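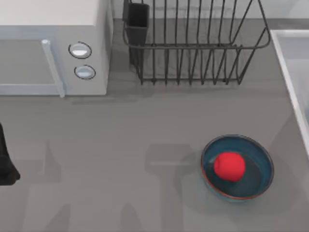 Simulated kitchen counter with microwave, dish rack, sink and bowl, from the Fisum training environment for the Skinness pantries. Rendering: Fisum

Amholm to introduce two-armed kitchen robots at Skinness residential care site

Pantry staff to keep their positions and hours; new duties agreed before start in October

SKINNESS - Amholm, the operator of the Skinness residential care site, will begin using robots for routine clearing and tidying work in three of its ward pantries this October. The systems are being supplied by Fisum and will be installed by Tsakiris, the building services contractor that already maintains the kitchens at the site.

Each pantry will receive one unit with two arms. The units will put clean bowls and plates into the dish rack, move used dishes to the sink area and return items left on the counter to their places. They will not cook, and they will not serve food or drinks to residents. Preparing meals, checking dietary cards and bringing trays to the rooms will remain the work of pantry staff on every shift.

The decision follows a review of how time is spent in the ward pantries. Staff who took part described the hour after breakfast and the hour after supper as the hardest of the day. Dishes come back from the rooms while residents are still asking for help, and the same person is often expected to be at the counter and in the corridor. Amholm's management and the staff council at Skinness agreed that the clearing work was the part of the job that could be handed over with the least effect on residents.

Practice before the first day

Before any unit is placed in a working pantry, its tasks are developed and tested in simulation. Fisum has built a computer model of a kitchen counter with common equipment: a microwave, a wire dish rack with a utensil holder, a sink and ordinary bowls. Tasks are run in the model many times, with objects placed differently from one run to the next. Mistakes made at this stage do not break dishes or delay a meal.

Pantry staff have been part of this work from an early point. In sessions held at the site, employees watched simulated runs on a screen and told the developers where the robot's way of working did not match their own. Several of their comments have led to changes. Bowls, for example, take up more room in a rack than plates do, and staff asked that the units leave space between them so that they dry properly. They also asked that the area in front of the microwave be kept clear at all times, as residents' families use it to warm food they have brought from home.

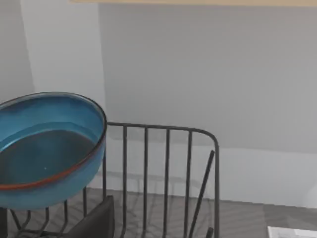 A blue bowl at the dish rack in the simulation, with the wires of the rack behind and below it. Rendering: Fisum

Handling bowls was among the more demanding parts of the preparation. A deep bowl can hide the rack from view when it is close by, and thin wires are harder for a vision system to judge than a flat shelf. Fisum will continue to work on this task in simulation after the units are installed, and improved versions will be loaded only at times agreed with the ward.

What changes for employees

No positions will be cut as a result of the project, and contracted hours will stay as they are. This has been set down in a written agreement between Amholm and the staff council. The agreement covers up to 19 employees who work in the three pantries on fixed or rotating shifts.

Under the agreement, time freed from clearing work is to be spent with residents. Pantry employees will be able to sit with those who need encouragement to eat, and to take part in the short handover meeting on the ward, which many of them have had to miss until now. Employees who prefer to keep a larger share of kitchen work may ask for this, and ward managers are to take such requests into account when drawing up the schedule.

All pantry employees will receive paid training over two shifts. The training covers starting and stopping a unit, clearing the counter by hand after an interruption, and reporting faults. No technical background is needed. Repairs will be handled by Tsakiris, and employees will not be asked to open or adjust the equipment themselves.

Any employee may stop a unit at any time and does not have to give a reason. The units will be switched off during resident activities in the pantries, including the Saturday baking group, and overnight.

The cameras on the units are used to find objects on the counter. Under the agreement with the staff council, recordings may not be used to assess the speed or quality of any person's work. Residents and their families will receive a letter before installation begins, and an information table will be set up in the main entrance hall at Skinness.

Review of the first months

Amholm and the staff council will review the project jointly once the units have been in regular use. The review will look at workload, noise, broken dishes and the number of times employees had to step in, and it will include the views of residents. Whether further pantries are equipped depends on the result - no order beyond the first three units has been placed.

About Amholm

Amholm operates residential care and assisted living sites, including the site at Skinness.

About Fisum

Fisum develops robot systems for kitchens and shared household areas, together with the simulation software used to prepare them.

Media inquiries: Amholm Press Office, Skinness. Renderings from the simulation are available to editors on request.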